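Zeltalance opens its doors in Otitz, and I got to poke around

Posted 05/08/2022 in Local News

I have driven past the old Denness building on the river road more times than I can remember, and I never once got past the front gate. So when Zeltalance put up flyers all over Otitz saying they were having an open day, with robots and free coffee, I cleared my afternoon and went.

If you're new in town, Denness made window hardware in there until the company moved out. The building sat dark for a long while. Zeltalance moved in back in March and they've been pretty quiet about it -- a new sign, a new coat of paint on the loading doors, a lot of delivery trucks. People at the bakery had theories. Mine was batteries. I was wrong.

What Zeltalance does is teach robot arms to handle small, fiddly parts for other companies. One of their first customers is Kokkonen, the lighting firm up the valley, which sends them trays of little clips and brackets that have to be picked up, turned the right way around and dropped into a slot. Anyone who ever had a summer job at Kokkonen will know exactly which clips I mean. I did two summers of it in high school and my thumbs still remember!

The line at the door was longer than I figured it would be. They let us in by group, gave each of us a sticker and a pair of safety glasses, and walked us down a hallway that still has the Denness floor tiles (brown and cream, very much of their time). Then you come through a double door and the place opens up into one big room, a lot brighter than the hallway, with the work cells lined up down the long side. There are seven of them. Six were running and one had its covers off so we could see the wiring.

I'll say right away that I expected something louder. My idea of a factory robot comes from car commercials, with sparks and big orange arms swinging around. These are about as long as my own arm and they hum. The loudest thing in the room was the kids.

Our guide was one of the engineers, who talked fast and clearly loves the work, and she started us at the cell that does the Kokkonen clips. The arm goes down into a tray, picks one up, seems to think for a second, gives it a twist and drops it in. Then it does it again. It doesn't sound like much when I write it down, but our whole group went quiet watching it. It missed one while we were there. The clip skittered off across the table, the arm went back for another, and a little boy next to me yelled "Try again!" and got a big laugh.

The guide said a good day on that cell is 3,000 clips. I asked how that compares with a person, and she said a fast person would beat it for the first hour and then go to lunch. Fair enough.

Next came the part I liked best, which was seeing what the arms see. Each one has a small camera mounted right down at the wrist, close to the business end, and there was a screen by the cell so visitors could follow along. Somehow I'd pictured it looking down from up high, the way I would. It isn't like that at all. The camera goes wherever the hand goes, so when the hand is right up against something, so is the camera.

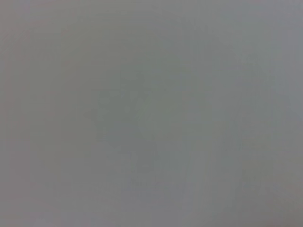 The wrist camera's view with a surface very close to the lens.

I asked the guide how on earth you pick up a bracket with that, and she said you don't, or at least you don't with just that. By the time the arm is in close, it has done most of its looking already, and it has the feel of the grip to go on, plus a second camera on a post that covers the whole table. She compared it to finding your keys at the bottom of a bag. You look in the bag first and after that it's mostly fingers. I dig around for my keys like that every single day, so it made sense to me.

They save a lot of what those cameras take in and use it for training. She told us the clip job took 2,123 practice runs before they trusted it to work a full shift, and somebody had to sit with it for a good part of those, guiding the arm with a hand controller. There was one of those controllers set up on a side bench and we all got a turn.

I was terrible at it. I want that on the record. The idea was to pick up a foam block and set it down in a paper bowl, and I got the block, waved it all over the place and let go of it well short of the bowl. The woman behind me, who told me she drives the school bus, did it in one smooth move on her first go. She did it again to make sure, too. The staff joked about offering her a job, and I'm not sure they were joking.

After that there was a talk in what used to be the Denness lunchroom, with folding chairs and a projector, and this was where people got to the questions they'd really come with. The first one was about jobs, naturally. A man near the front said his brother used to work in this building and he wanted to know how many people would be working in it now. The answer from the stage was that they have a small crew today and want to hire more this year, both for the floor and for the training benches, and that you don't need an engineering degree for the benches. They didn't put a number on it. He pushed a little and they still didn't. I would've liked a number myself, so I'll ask again when I hear they're hiring.

Somebody asked about truck traffic on the river road, which got some nods. They said deliveries have been heavy with the move and should settle down once the last of the equipment is in. We'll see. I live up that way, and the early morning ones are not my favorite.

Another person wanted to know if the cameras record people walking through. The guide took that one. She said the wrist cameras are on while a cell is running and they're aimed at the work, but that hands and sleeves do get into the recordings when someone is at the bench, and the staff have all signed off on it. For the open day, they had taped a line on the floor and asked us to stay behind it unless we were trying the controller. I thought that was a straight answer.

The best question of the day came from a girl with a notebook, who asked if the robots get bored. The guide said no, but that she does, and that's why they rotate who sits with which cell.

They had planned on 100 visitors and I'd bet they went past it, going by how soon the stickers were gone (the last groups got masking tape with their names on it in marker). The coffee held out. The cookies did not. There was also a table with old Denness catalogs and a few window latches that turned up in a closet during the cleanup, and I saw more than one person pick up a latch and tell a story about it. I hope they keep that table. It would look nice by the front door.

A few things, if you're thinking of going next time. Parking is around back and the entrance isn't marked very well, so go past the loading doors and keep left. Wear closed shoes -- they turned back one visitor in sandals and she had to go home and change. The tour is on one level with wide doors, and a couple of people came through in wheelchairs with no trouble. Little kids are fine as long as you hold on to them near the cells. The whole thing took me a bit over an hour, and I could have stayed longer at the controller if there hadn't been a line behind me.

Zeltalance says they would like to do another open day once the last cell is up and running, and the Otitz middle school has asked about bringing a class. No date for either one yet. There's a sign-up sheet at the front counter of the library if you want to get a notice, and I put my name down before I went home. I owe that foam block a rematch.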